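Rarnitside room, play food and table sets — progress note to Valletti
From: Wilmer Castaño
20 February 2022

Quick one, I know the full version is owed in March. Wanted you to have the state of things before the next payment gets discussed.

Where we are. Play food is sorted and mostly in containers. We went with clear plastic for all of it in the end, the solid-color bins looked nicer but people kept lifting lids and putting them back on the wrong one. Fruit and veg go together now, no separate tubs. Peppers, strawberries, lemons, all one family as far as we're concerned. The big strawberries are a nuisance because of the leaves, they take up more room than you'd think.
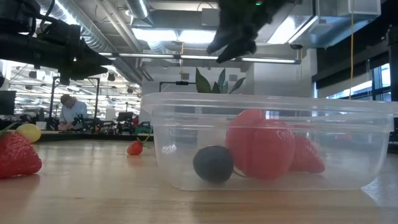

Spend so far on this line is 400 out of the 600. Containers were the bulk of that. Remaining 200 I'd like to hold back for replacements, the soft pieces especially, and a few spare lids. Receipts are in the shared folder, one is missing (Clumetti delivery, I've asked twice, will ask again Monday).

Wattanapong sent their second lot of artificial fruit. Sizes are all over the place — one strawberry is small enough to lose, another is nearly as big as the pepper. I had asked for matched sizes. Not sending them back, the mix is useful for packing by size, but I did tell them. No answer yet.

Plants. You asked why there was a plant on the list at all. The sets are meant to look like a table somebody uses, and a table with only fruit on it looks like a shop. So: snake plant, white pot, small enough to move out of the way when the table gets wiped. It's the one item everybody has an opinion on. Some want it at the back of the table permanently, I'd sooner it traveled between sets.
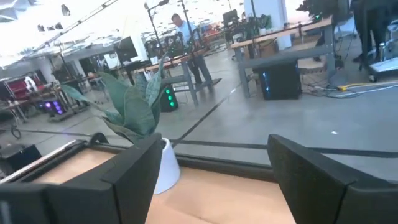 Still to settle is whether we buy more of them. Cost is small, about 31 each with the pot. I'd say yes to one more and then stop.

Cloths. Light pink ones are staying, they show up well on the light wood. Folding is not consistent. We said rectangle, we get rectangle most days and something else on the others. Will write it on the list by the door: fold, lay flat, leave room for the container. The written list is a bit behind generally, the current one still has the old bins on it.

Layout as agreed last time: plant at the back, cloth near it, container toward the middle, loose fruit wherever there's space. Reset between sets is the slow part. Not the packing itself, the putting back. Would like to try a second person on resets for two weeks and see if it helps, no extra cost to you, we can cover it from existing hours.

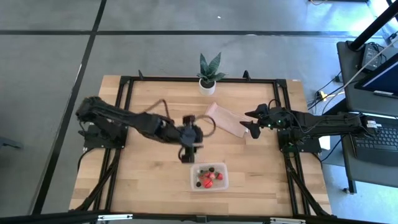 Things I need from your side:

OK on holding the 200 back
Yes or no on the extra plant
Whether you want item counts in the March report or just the spend. Counts take me most of a day so please say now if not needed

Slipped: labels for the containers. Ordered, wrong size came, reorderd. Also the shelf, which is waiting on brackets. Neither one stops the work.

Will send the receipts summary seperately once Clumetti gets back to me.

Wilmer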